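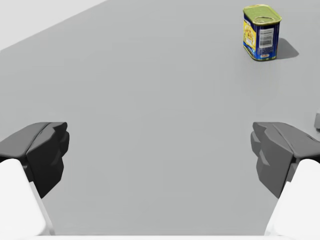

"You'd be amazed how bored you can get picking up a can," she told me, about ten minutes into our call. She's one of the two people at Moter who drive simulated arms all day so that Ollotus, their learning system, has something to copy. I'd figured the job was mostly coding. Nope! She wears a headset, moves her hands, and somewhere in the software a gripper moves too.

They started in August, and she'd saved 434 runs by the time we talked. Only 353 made it into the training set. So what happens to the rest? "I fumble, I hesitate, I go the long way around," she said, laughing. "If I dither, it learns to dither."

I asked whether she does everything the same way each time (I would, I'm lazy). She said that was her first mistake. Her early runs were so alike that the model fell apart whenever an object started somewhere new, so now Mirkix, their scene tool, shuffles the starting spots every 20 runs.
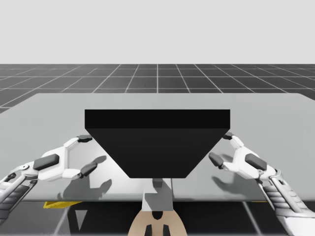
Two arms are a whole other headache, she says. "My right hand always wants to get there first. I have to tell myself to wait for the left one, like I'm teaching somebody to waltz." She'd love to slow the playback down while she's recording, but the folks at Bai, who train the model, want it at normal speed.

Does she ever dream about it? "Oh, all the time," she said. "And I drop stuff there too."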